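# Two Arms on a Wooden Table

*Members of the Endarura workshop have spent the winter building a machine that sorts the shopping*

The Endarura workshop occupies the ground floor of a former printing works and is open to its members from seven in the morning. It has 40 of them at present. Most come to mend furniture, to use the lathe or to cut parts that would be awkward to make in a kitchen. Since the autumn, a corner near the rear windows has been given over to a longer undertaking: a pair of robot arms, assembled by the members themselves, which are being taught to pick up household groceries and put them in a basket.

The project is known as Endale. It is led by Jerome Calimlim, a retired telephone engineer, and Wondimu Fikre, who teaches mathematics at a secondary school nearby. Neither had built a robot before. Mr Calimlim had repaired a good many exchanges, and he brought to the work a firm belief in labelled wiring and written records. Mr Fikre brought the software, most of it written during the school holidays.

The choice of task was debated at some length. An early proposal to have the arms solder circuit boards was set aside on grounds of safety, and a second, to play draughts, was thought too tidy. "A draughts piece is always the same shape," Mr Fikre explains. "A bag of anything is a different shape each time you put it down. We wished to know whether a machine made by amateurs could deal with that."

The parts for each arm were bought as a kit from Heltton, a small supplier, and altered considerably thereafter. The first joints were found to sag when the arm was held out straight, and the elbows have been rebuilt twice. Cables proved a greater trouble. They must be long enough to let the wrist turn through its full travel, yet a long cable will catch on whatever stands beneath it. The members tried clips, sleeves and a length of elastic before settling on open loops, which are inspected at the start of every session.
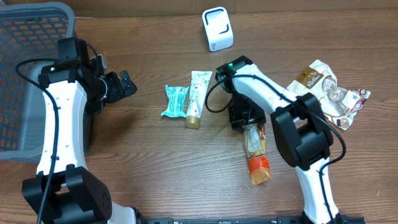 Grip has taken up more of the notebook than any other subject. A stiff container can be held firmly and will come to no harm. A tube must be taken with more care, and a light packet may slide away along the table before the fingers have closed on it. The control program therefore closes the gripper in small steps and halts when the motor begins to labour. Mr Calimlim set the limits by hand, over 14 evenings, using whatever the members were willing to bring from their cupboards. Long packages are the present concern, as they swing when lifted by one end and can strike the rim of the basket on the way in.

The second arm was added in February. It had been intended as a spare, but Mr Fikre argued that two arms would save a good deal of reaching across, and the members agreed to try it. The difficulty then became one of manners. Each arm must know where the other is and give way to it. For the time being the rule is a plain one — only one arm may enter the space above the basket, and the other waits until it has withdrawn. This is slow. A full table can take almost 30 minutes to clear, and a person would do it in far less.

Speed is not among the stated aims. The members have agreed that the arms should make 1,000 attempts before any further change is made to the hardware, with every attempt entered in the notebook and the failures described in full. Mr Calimlim regards the failures as the more useful pages. Those from the early weeks are mostly concerned with dropped goods; the later ones deal with items set down at the wrong angle, or picked up correctly and then carried too low.

Interest has come from outside the building as well. A group at the Sakby community workshop has asked for the drawings of the rebuilt elbow and intends to make a single arm of its own. The drawings have been supplied, together with a copy of the wiring list and a page of advice on cables in Mr Calimlim's handwriting.

Work continues on most evenings. The next item in the notebook concerns transparent packaging, which the vision program still finds hard to separate from the table when the light falls across it. Mr Fikre has proposed moving the lamp. Mr Calimlim would prefer to correct the program, and the lamp has for the moment been left where it is.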